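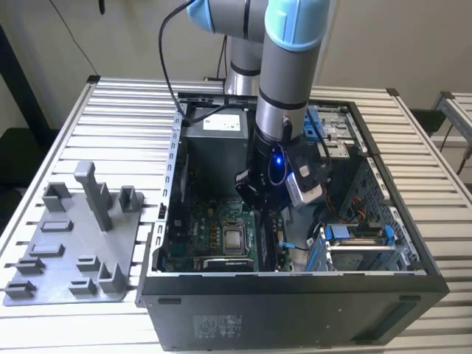 5 min read

Trelura Help > Desktop computers > Cleaning and repair
Viewed 2,325 times

Old office tower turns off after some minutes. In which order do I take it apart and put it together?

Ileana Cozma
25 March 2022

Good day to all. I have an old desktop tower from the office, black case, green motherboard, drives which are held with blue plastic pieces. It was standing under my desk for many years and I never opened it. Since the beginning of March it turns off without any message. First it was only when my son played a game on it, now it happens also when I write a letter. If I wait a little, it starts again as if nothing had happened.

I laid it on its side and took off the side panel. There was a lot of dust between the fins of the cooler, like gray felt. I removed the cooler with its fan, and under it was the metal lid of the processor with old paste, dry and hard like chalk. I cleaned this paste already with a cotton cloth and alcohol. The processor itself I did not take out of the socket, I only looked at it.

Now I have stopped, and I would like to ask before I do something wrong:

Should I take the processor out also, or does it stay where it is?

How much paste do I put? One page says a drop like a grain of rice, another page says to spread it with a card over the whole lid.

Must I unplug the memory and the drives to clean under them? The cables near the drive bay are in a thick bundle and I am afraid I will not remember where each one goes.

Can the dust be in the power supply too, and may I open it?

The shop Detlow in my town wants 50 euros only to look at it, and the computer itself is maybe not worth more. My husband calls it Hodoroagă, this is our word for an old thing that rattles. But all our photos and my course papers are there and I like this machine. I have a tube of paste, the name on it is Zustness, I bought it from the same shop. Is it good enough?

Thank you in advance, and excuse my English.

Lucian Pană
Accepted by the person who asked

Hello Ileana, your English is very clear. What you describe is a typical story of overheating. The processor gets too hot, the board cuts the power to protect it, and after cooling it starts again. I cannot promise that this is the only problem, but you have started at the correct place.

Leave the processor in its socket. If the metal lid is clean, there is no reason to touch the retention frame. A bent pin in the socket is a much worse problem than dust, and it happens very easily when a person lifts the processor with a finger still greasy from the old paste. If some paste went down beside the lid, take it away with a dry cotton stick, slowly, and do not push it toward the socket.

Before anything else, please check that the power cord is out of the wall. Then press the power button for 5 seconds with the cord out. Touch an unpainted metal part of the case from time to time while you work. I do not use a wrist strap at home, but I also do not work on the carpet.

About the paste: a small drop in the middle is enough, the size of a grain of rice or a little bigger. The pressure of the cooler will spread it. The method with the card works too, but beginners often put too much and then it goes over the side. I do not know Zustness, I never used it. For a normal office machine almost any fresh paste will be much better than what you had there before.

When you put the cooler back, set it down straight one time and do not lift it again to look. If you lifted it, clean both surfaces and put new paste. Turn the screws a little each, going crosswise, so it goes down level. Do not forget the small plug of the fan! I forgot this once and the computer was off again after one minute, and I was already searching for a new motherboard on the internet.

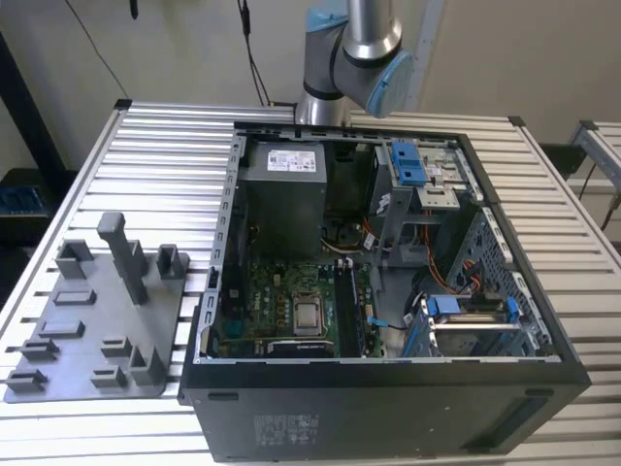
For the cables I advise you to unplug as few as possible. The drives can stay in their places. If the bundle coming down from the optical drive bay is in your way, move it gently to the side with your hand and clean around it. Where you really must disconnect something, put a piece of paper tape on the plug and write on it the name that is printed on the board next to the connector. Usually it is very small text, so take a lamp. A photo with the telephone also helps, but in my photos there is always my own shadow over the exact connector which I need.

The memory is simple. You do not need to take it out for cleaning. If you do it anyway, open the little catches at the ends of the slot, pull the module straight up and hold it by the edges. On the bottom there is a notch which is not in the middle, therefore it goes in only one way. Push until the catches close with a sound. If after this the computer beeps and shows nothing, in most cases the module is not pushed fully.

The power supply you must not open. Inside are parts which can hold dangerous voltage even with the cord removed. Blow air through its grille from outside and stop there. Hold the fan with a pencil so that it does not spin too fast from the air.

Before you close the side panel, start the computer and look if the fan on the cooler turns. Then go in the BIOS and look at the temperature for some time. If it climbs and climbs, the cooler does not sit correctly. Mine stands quite calm after a few minutes.

And please, copy your photos first when it starts. The game can wait.

Delwyn Pirihi

Lucian wrote nearly all. I add only about the air. Do not use the vacuum cleaner directly on the board, I know many people do it and also that many had luck. Use a can of air and hold it upright, or a soft paint brush that is new and dry. Do it on the balcony if you have one. I did it in the kitchen and afterward I washed all the plates again.

Also look at the vents in the metal panel, the ones with the many holes. On my old tower these were closed with dust and the clean cooler did not help much until I brushed them from inside and from outside. And do not put it back directly on the floor. A low shelf is already better.

Lăcrămioara Stanciu

just buy a new one, these old towers eat electricity. I had the same problem and I paid 800 for a laptop and I am happy

Mimoza Bošković

Lăcrămioara, she asked how to repair it and she has her papers there.

Ileana, one small thing with the blue plastic pieces on the drives. On some of these office cases you must press them to slide the drive out, no screwdriver is needed. I did not know it and I broke one with force. The drive was then loose and made a noise like a coffee mill. If you don't have to remove the drive, don't touch them. Old plastic does not bend like before.

For the alcohol, wait until the surface is completely dry before you put the paste. It takes only a few minutes, but people are in a hurry.

Ileana Cozma

Thank you to everyone, and to Lucian especially for the long text. I put a drop like rice, I connected the fan plug (I checked it two times) and I did not touch the drives. It started at the first try. One hour my son played and it did not turn off. The temperature in the BIOS goes up a little and then it stays.

The photos are now copying to an external disk and it says four more hours. I left the side panel off until this evening, then I will close it. Delwyn, I do not have a low shelf, is a wooden box also good if it is open at the back?

Delwyn Pirihi

Yes, if there is a hand of free space behind it.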